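Flollus Shareholder Meeting and Proxy Voting Service
For listed and privately held companies

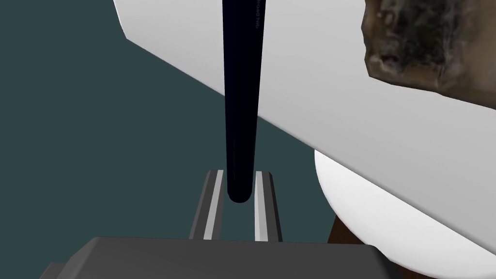
Flollus is a managed service for companies preparing an annual general meeting, a special meeting or a court-ordered vote on a merger. It is supplied by Uvadley and covers the full period from the record date to the filing of the final result.

The standard service is intended for companies with up to 4,000 registered holders. Companies with a larger register should ask for the extended service, which is quoted separately.

What the service includes

Preparation of the notice of meeting and form of proxy, in print and electronic form
Postal and online collection of voting instructions
Daily reports of votes received, by class of share
Attendance registration for up to 400 persons at one venue
Conduct of the poll and a signed scrutineer's report

Mergers and linked transactions

Where two companies are to vote on the same transaction, Flollus can be engaged by one party or by both. Each company is given its own account team and its own records. Voting figures are not passed between the two teams before the polls have closed - this applies even where both boards have asked for early figures.

Separate class meetings may be added at any time before the notice is posted. The 107-page Meeting Handbook, supplied to the company secretary when the order is confirmed, sets out the wording required for each type of resolution.

Corporate holders and nominees

Holders who vote through a nominee may split their instructions across any number of accounts. The service accepts instruction files from Hrnčiar and Fundolard registers without conversion. Files from other registers should be sent for testing ten working days before the proxy deadline.

Timetable

Orders for spring meetings should be placed by the end of October. The proxy deadline is set by the company's articles and cannot be altered by Uvadley. Meetings held on a Saturday are accepted, subject to an additional charge.

Ordering and support

Order reference: 159
Contract enquiries: Lærke Eskildsen, Issuer Services
Register and file testing: Tetteh Gbeho, Data Operations

A specimen scrutineer's report and the current scale of charges are available on written request. Charges are payable in two parts, the first on confirmation of the order and the second on delivery of the final report.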